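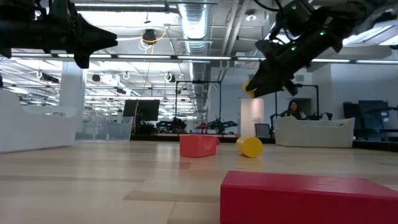

Figure 3. The two-arm block workspace at the Trutdale site.

5.2 The phantom grasp

The failure that cost us the most time was also the quietest. In 30 of the 2,000 trials, the Bradari controller reported a secure grasp, lifted, traveled to the goal, opened its fingers with some ceremony, and released nothing at all. The log recorded each of these as a success. Our objects are few and plain, among them a red block with a curved notch in its top and a yellow cylinder that lies on its side (Figure 3), and we had chosen them in the belief that plain shapes would keep us out of trouble. A small yellow piece held between the fingertips, as in the right gripper in the figure, leaves the fingers nearly closed, and the controller's test for "holding something" had been tuned on larger blocks. To the test, a small object and no object looked much the same. It settled the matter by optimism.

Our first repair was to tighten the finger-width threshold. This removed the phantom grasps and replaced them with a new fault, in which the arm picked up a small piece correctly, decided that it had not, and let go of it in midair to try again. One trial went through 45 rounds of this before the Plemden watchdog stopped it. We had set the watchdog limit at 70 and lowered it that afternoon.

The version used in the rest of this paper checks finger width and motor current together, and checks both a second time after the lift. It is slower, and it still fails on the cylinder when the grasp lands near one end — the part rolls out during the second check, which at least is then reported accurately. Trials run before the change were relabeled by hand from the recordings and are marked as such in the Sönmez logs.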